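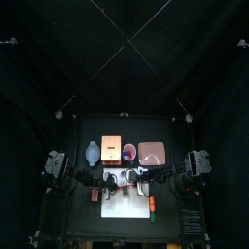
Right arm faults during two-arm cable task, left arm keeps moving

Posted in: Benchtop arms > Faults and stops

pramanik_bench

Two arms on one table, facing each other, Indard controller, Pruvon grippers. The task is routing a cable on a white board between them. At step 272 of the program the right arm stops with a following error on the wrist joint. The left arm does not stop. It finishes its move and pulls on whatever the right gripper is still holding. Last time it dragged the board 8 mm before I hit the stop button.

Payload is set correctly and both arms were homed that morning. The fault does not appear at 50% speed. It appears on most runs at 100. Is this a tuning problem, and why doesn't the second arm stop with the first?

Mosdale_Tech

Those are separate problems. Fix the second one first.

A following error is a fault on one arm. Unless the two controllers are linked, the other has no knowledge of it. Wire the fault output of each controller to the protective stop input of the other, both directions, normally closed. Then test it with empty grippers at low speed by forcing a fault on each side in turn. Do not rely on a software message for this. Ours arrived late whenever the logging PC was busy.

For the fault itself, check the arm's own cabling before you touch the gains. If the wrist loop pulls tight at full reach, the joint sees extra load that isn't in your payload figure. Jog through step 272 by hand and watch the slack.

gridlock2

had the same thing, raised the error limit and it went away

Mosdale_Tech

Raising the limit hides the load. I would not do that with two arms holding the same part.

pramanik_bench

Cross-wired the stops, both directions tested. The wrist cable was clipped one link too far back. Moved the clip, 2 hours at full speed with no fault. Limit left at default.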